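The Long Wait for Wostwood

The print that finally reached theaters is 117 minutes long. The one Rongrong Yao showed to a few friends in October ran 152, and she still thinks of that as the real film.

"I can watch the short one," she said. "I don't mind it. I just keep hearing the parts that are gone."

Wostwood is her second feature and her first with a proper budget. It follows a family in the mill town of Deltton through one winter, after the father takes a night job and stops speaking to his older son. The story was sold as a thriller, and the trailer makes the most of a break-in that takes up very little of the finished movie. People who buy a ticket on the strength of that trailer may feel cheated for the first hour.

Most of that hour takes place in the family's apartment. Yao shot it in sequence, with the same crew of 6 she had on her first film, Kuser. The camera sits low, often at the height of the youngest child, and the grown-ups talk over its head. Arguments start in one room and are finished in another. The little girl goes on playing through nearly all of them.

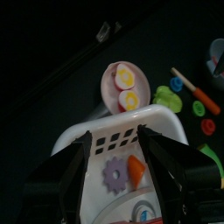 A lavender-purple foam gear among the small toys in a white plastic basket.

Yao wrote the first draft in a few weeks and spent the next three years failing to get it made. Two producers wanted the son to be the hero. A third wanted a song. She finally took the script to Sfeir, the small company that had handled the overseas release of Kuser, and they agreed on the condition that she deliver something under two hours.

She signed without thinking much about it. The first cut was so far over that her editor suggested dropping the grandmother completely. They kept her, but lost a wedding, a long bus ride and about 40 shorter scenes, among them the only one in which the parents laugh together.

The cuts show. The father's change of heart comes too fast, and a neighbor who seems important early on is never seen again. The last half hour is much stronger. A dinner plays out in a single take, with the older son standing in the doorway in his coat, and by then we know the family well enough that very little has to be said.

Reviews have been mixed and the opening was modest. Yao reads everything written about her and takes the complaints about the neighbor seriously. She had three more scenes with him and would like to put them back.

Sfeir has not ruled out a longer version for home release, though no one has set a date. In the meantime she is writing again, this time a comedy set in a driving school. The contract, she said, has no running time in it. She checked.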